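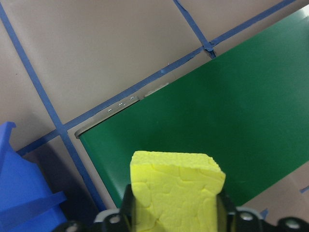
# Teaching the arm to sort foam, part two

In the last post I had the arm bolted down, the network sorted out and no data at all. Now I have 202 demonstrations of one task, and a sore shoulder.

The task is dull on purpose. Pick up a piece of foam, carry it to the blue bin, let go. I want to find out how few demonstrations I can get away with before the trained policy is any use. The project is called Starby, after the village where I first tried this with a much worse arm.

## By hand or by remote

I started with hand guiding. You put the arm into its free mode, take hold of it near the wrist and drag it through the motion while the software records the joints. It's quick to learn and you can feel when the fingers touch something. The trouble is that your own hands and sleeves end up in the wrist camera's view, and they won't be there when the arm runs by itself. My first batch was full of cuff.

So I switched to remote control. The controller came second-hand from a shop in Drundport and took me an evening to map. It is slower. A pick that took me 3 seconds by hand took far longer through the sticks at first, and I kept closing the gripper too early. After a few sessions it got better, though turning the wrist while moving down is still awkward.

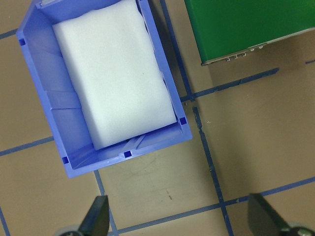
Getting the start of each demonstration right took more thought than I expected. If every recording begins from the same pose, the policy falls over as soon as it starts somewhere else. I now move the arm to a different spot each time, and I begin with the fingers spread wide apart so there is one less thing to vary. The blue tape grid helps with placing things, as I can write down a square for each trial and repeat it later. I keep the list in a plain text file, one line per trial.

Some rules I've settled on:

- Stop and delete if I hesitate for long over the foam.
- Don't correct a bad grasp in mid-air. Put it down and start again.
- Come straight down over the bin, then open.
- Take a break every 4 runs.

The second rule may be wrong. A friend who works with arms in Bragança keeps the corrections in, on the grounds that the policy has to learn how to recover from somewhere. I plan to record a separate set with corrections and compare the two.

Foam is forgiving, by the way. You can squeeze it too hard and it doesn't mind. It also means I've picked up lazy habits

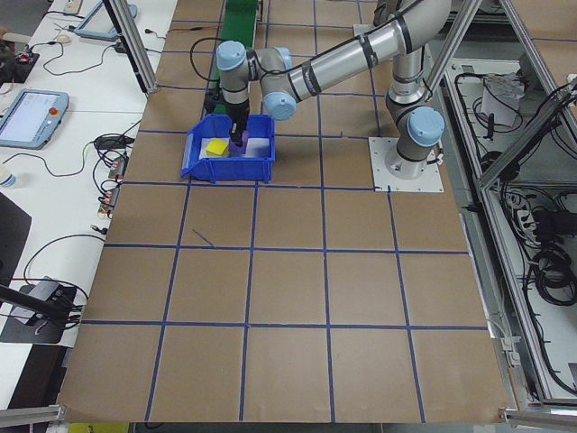
with the gripper force, which will need fixing before I try anything stiffer. I have a box of wooden offcuts waiting.

## Training so far

I trained the first policy on the remote demonstrations only and stopped it at step 3205, mainly to check that the whole chain worked from recording to playback. It reached for the foam and closed on it some of the time. Releasing was poor. It hung over the bin and dithered, which looks a lot like what I do with the sticks.

Next I'll trim the pauses out of the recordings and train again for longer. The recording scripts are in the Runevham folder with everything else, and the readme is out of date. Use the flags in the script itself until I get round to it, probably in September.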